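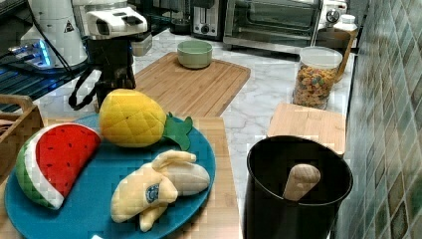 Washing felt play food, warm or cold?

wallner_w
Daycare in Markport wants all the kids' stuffed toys washed before term. Is a warm cycle OK for felt?

skostgate3257
Cold only. I ran mine warm and the felt shrank and curled.

Bozsik
Disagree. Depends on the felt. Polyester is fine warm, wool isn't. I've done 4 warm loads with no trouble.

skostgate3257
Most labels don't say which you have, so cold is safer.

jschwaiger
Pillowcase, cold, gentle, then air dry. Skip the dryer, the stuffing clumps.

Bozsik
Mine go in the dryer on low.

wallner_w
Going with cold. Thanks all.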